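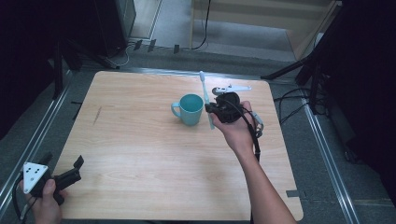

Support » Furniture Care » Tables and Tops
Ticket status: Open — waiting on Stitari
Posted by Danilo Lagman, Aug 16, 2021
6 replies | 19 people have this problem

Hi all, me again with the square Stitari table. Quick recap for anyone new: I bought it in May, we use it every day, and I've been trying to get the marks off the top ever since. The big one is the faint dark scuff running diagonally on the left side, over past the teal mug. I had a toothbrush out for it (a white and light blue one, soft bristles) because Florante Dimaculangan suggested one in the last thread. Plain water first, then a drop of dish soap, always going with the grain. I'd say it's a little lighter? My wife says I'm imagining it.

Tried so far:
- damp cloth, no change
- toothbrush and water, no change
- toothbrush and dish soap, maybe a bit better
- white pencil eraser on one corner of the scuff, no change but no harm done either

I haven't touched the Stoltia wood cleaner yet. The label says to test it somewhere hidden and I keep putting that off!

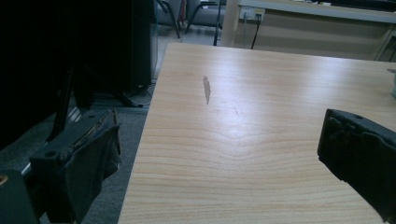

Second problem, and I think it's a different kind of mark altogether. It's small and brownish-gray, kind of leaf-shaped with ragged edges, and it's a good bit darker than the wood. There's a short scratch near it too, very faint, which I can live with. My guess for the leaf one is tea, but I really don't know. If it's down in the wood I suppose I'm looking at sandpaper, and I've only got 80 grit in the garage — way too rough for this, right?

Update, same evening: Eduardo Layug from support wrote back and wants to know if the finish is oil or lacquer. No idea. How do I tell without wrecking it?

Helpful? Yes (19) No (2)
Shares: 3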